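第8章 床と卓 折りたたみ式の卓で食事の場をつくる

この章でやること。床を見る、卓を出す、器を置く、しまう。順番はこのまま。前章の収納の話をまだ読んでいない人は、先に棚の寸法のところだけ目を通しておくこと。あとで使う。

用語をいくつか。「卓」は天板と脚のある台全般。「天板」は上の板、「縁」は天板の周囲を回る細い帯。「脚先」は床に触れる部分で、キャップがついているものもないものもある。「目地」は石やタイルの継ぎ目。ここまで覚えれば読める。

8.1 まず床

卓の話なのに床から始めるのか、と毎年聞かれる。始めます。卓のがたつき、と言って持ちこまれる相談を整理していくと、脚より先に床を見るべきものがかなり混じっている。脚をいくら調整しても、脚先が目地の段差にかかっていれば揺れる。置き場所を指の幅だけずらしたら止まった、というのもよくある。

石の床、石調の床は特に。表面がなめらかで平らに見えるので油断する。手のひらで目地をまたいでなでてみる。引っかかりがあるかどうか。靴下で歩いて分かることもある。

目地の方向も見ておく。壁に平行に張った床なら卓の辺と目地がそろうので、脚先の位置は決めやすい。斜め張りだとそうはいかない。一本よけたつもりで別の一本に乗る。椅子も同じ。 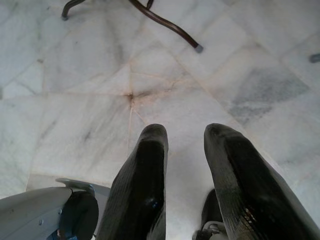 図8-1 斜めに張られた石の床。目地の交点のまわりに茶色がかった変色。奥の脚先に灰色のゴム。

目地の変色について少し。橙や茶の染みは、見ただけでは原因を決められない。金物の錆、飲み物、下地から上がってくるもの、候補はいくつもある。決めつけて強い洗剤をかけるのが一番まずい。大理石は酸に弱い。酢、クエン酸、レモン、どれもだめ。まず固く絞った布で拭く。次に中性洗剤を薄めて、目立たないすみで試す。それで変わらなければいったん手を止めて、石材を扱う業者に相談。

石の色むらは染みとは別もの。天然の石なら一枚だけ濃い灰色が入ることもあるし、石調の製品でもわざと濃淡をつけてある。形が目地どおりに区切れているか、目地をまたいで広がっているか。そこを見る。またいでいれば、あとからついた汚れを疑ってよい。

脚先のゴム。これはこまめに裏返す。砂が一粒はさまったまま椅子を引くと、石に線が入る。線は消えない。ゴムが硬くなっていたら替える。サイズは脚の外径で選ぶ。内径と書いてある商品もあるので、売り場で表示をよく読むこと。

やること(8.1のまとめではない、作業用)
・床を掃く。拭くのはその後
・目地を手で確かめる
・脚先のキャップの有無と裏側
・変色があれば位置をメモ。触るのは後日

8.2 卓を出す

折りたたみ式の卓には脚の組み方が何通りかある。ここで扱うのはX形、つまり脚が天板の下で交差する型。開くと安定し、たたむと薄い。そのかわり膝の入る空間が脚で区切られるので、座る位置が多少きゅうくつになる。背の高い人をどの辺に座らせるかは先に決めておく。

出し方。天板を立てた状態で持ってくる。脚を開く。留め具がある型は最後までかける。かけたら天板の角を上から押す。対角も押す。沈む角があったら床に戻る(8.1)。天板を持って引きずらない。持ち上げる。一人で無理なら二人で。

指をはさむ事故は開くときより閉じるときに多い、というのがロク・ディミトロフの講習での口ぐせで、本書もこれに従う。交差部には手を入れない。子どもがいる部屋では声をかけてから閉じる。

天板の模様のこと。石目調の天板はよく売れている。クリーム色の地に桃色や橙の筋、といったもの。見た目は明るいが、汁のはねやソースの跡が模様にまぎれる。拭いたつもりで拭けていない。対策は目ではなくて手順のほうで、端から端へ、一方向に、布の面を替えながら。縁は最後。縁と天板の境は汚れがたまるので、布を爪先に巻いてなぞる。

縁が赤などはっきりした色だと、端がどこか一目で分かる。これは配膳のとき助かる。器を縁の線より内側に、という指示がそのまま通じるので、人によって置き方がぶれにくい。

卓を置く位置。テレビ台や棚の前に出すことが多いと思う。引き出しや扉が開くか。リモコンの通り道があるか。人が後ろを通れるか。三つとも、卓を置いてから気づくと面倒なので、先に床に新聞紙を敷いて大きさを見ておく方法がある。地味だが早い。

卓の上に先に載っているもの。チラシ、郵便物、黒い小物、そういうものを端に寄せたまま器を出し始める人が多い。寄せるのではなく、どける。どけた先を決めておかないと次の日もまた卓の上に戻ってくるので、かごか引き出しを一つ空けてておくこと。

浅い金属の鉢は縁が広いものだと、縁をつまんで運べる。ただし中身があるときは別。汁物を入れて片側の縁だけで持つと傾く。底を支える。空のときと入っているときで持ち方を分けて覚える。

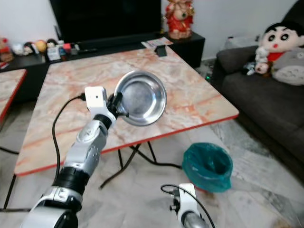 8.3 器を置く

ここから一人分の配置。といっても格式の話はしない。使う順、手の届く順、倒れにくい順。それだけ。

基本の考え方は、重心の高いものを人の肘から遠ざけること。コップは高い。鉢は低い。匙はもっと低い。右手で匙を使う人なら、匙は右、鉢はその左、コップはさらに左へ離す。左ききならそっくり裏返す。人に合わせる、卓に合わせない。

ステンレスの浅い鉢は軽い。軽いので、匙を立てかけると動くことがある。匙は鉢に入れず、横に寝かせる。大小二本あるときは、大きい方を鉢のとなり、細い方をその外側。柄は座る人の側へ。逆にすると、口に入る部分を手でつかむことになる。

プラスチックのコップは底がすぼまった形だと、上をひっかけたときに倒れやすい。口径ではなく底の径を見て、置く場所を決める。透けた色のコップは中身の量が横から分かるので、つぎ足しの声かけがしやすい、という利点もある。

縁からの距離。鉢を手前に寄せすぎる人がいる。こぼさず食べるには近い方がよい、これは分かる。が、寄せすぎると袖で引っかける。縁から指四本分を目安に内側へ。小さい子や、腕の動きに不安のある人の場合は相談して決めてよい。

卓を二つ使うとき。同じ型でそろえると高さが合うので、寄せて並べられる。離して置くなら、間を人が横向きにではなく正面を向いて通れるだけあける。両方の卓の脚先を見て、通り道に張り出していないか。X形の脚は天板の下に収まって見えても、つま先が当たることがある。

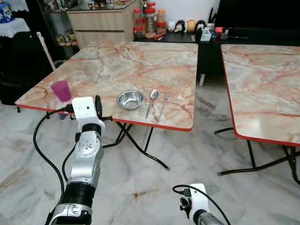 アレド・グリフィスからは、匙を先に置いてしまうと鉢の位置がそれに引っぱられる、鉢、匙、コップの順で置けば直しが減る、という意見が寄せられている。コップを最後にするのは、手を伸ばした拍子に倒すのを避けるため、とのこと。本書の旧版では匙が先だった。今回の版から鉢を先に改めた。演習もその順でやります。

8.4 演習の準備

班は4人。卓は各班に一つ、足りない教室では二班で交代。器は家にあるものでかまわないが、割れるものは持ってこない。費用をかけるなら一班2,000円まで、領収書はとっておく。

用意するもの
・折りたたみの卓
・浅い鉢、大小の匙、コップ
・布を二枚(床用と卓用、絶対に混ぜない)
・中性洗剤を薄めたもの
・メモ用紙と鉛筆

手順は8.1から8.3のとおり。記録用紙は巻末16番。一人が出す、一人が置く、一人が見る、一人が書く。終わったら役を入れかえて最初から。書く係は「きれいに置けた」のような感想を書かないで、位置を書く。縁からどれだけ、となりの器との間がどれだけ。

片づけは逆順。コップ、匙、鉢、天板を拭く、脚を閉じる、床を掃く。天板は湿ったまま立てかけると縁に水が残るので、乾いた布でもう一度。しまう場所は前章で測った棚。入らなければ寸法をとりちがえているので、測りなおし。

金曜の組は片づけの時間が短い。始める前に布を絞っておくと間に合う。

次の節では座る側から見た卓の高さを扱う。椅子の座面の高さを測って、欄外に書きこんでおくこと。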